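4.2 Good practice for grip pads and small-object tasks

We come now to the part of our guidelines that took the longest to agree on, and that we suspect will be the most useful to other groups working with hand-held grippers. The Jenwood rules began as a single page about storage and grew, over 167 recording sessions, into a fair-sized set of habits. Most of them concern the pads, which are cheap and easily forgotten, and which have more to do with the quality of a recording than we had first supposed.

Rule 8 asks the operator to look at both pad faces before each block of work and to write down what they find — a fuzzy face, a lifted edge, a flap of loose material — even when they intend to carry on. We don't set a fixed point at which a pad must be changed. We do ask that the condition be recorded, so that anyone using the data later can judge for themselves. The layout of the table is noted at the same time, including anything hanging above it and anything breakable on a stand.
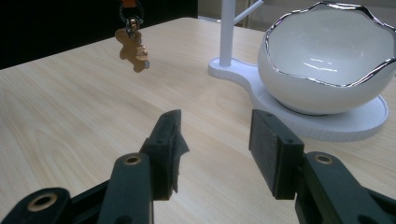
Figure 6. Small-object layout with a hanging gingerbread-man charm and an eggshell-shaped bowl on a white stand. A ragged flap hangs from the left pad.

Liepiņa objected to this when the draft was passed around, saying that a written note was no substitute for a firm limit, and that an operator in a hurry would write "some wear" every time and never change a thing. She would have preferred a replacement after 300 grasps, whatever the pad looked like.

We have a good deal of sympathy with that view, and the Radusis version of the rules does include such a limit as an option. Our own

We use cookies to remember your preferences and to see how our pages are read. Accept all | Manage settings

practice remains the written note, with one change made in answer to the objection: the note must now name the pad, left or right, and the kind of wear, using the short word list in Appendix B. Of the 1317 notes kept under the Zindora project, the older ones are plainly harder to use for want of that list, and we would encourage any group starting fresh to settle on its wording before the first session.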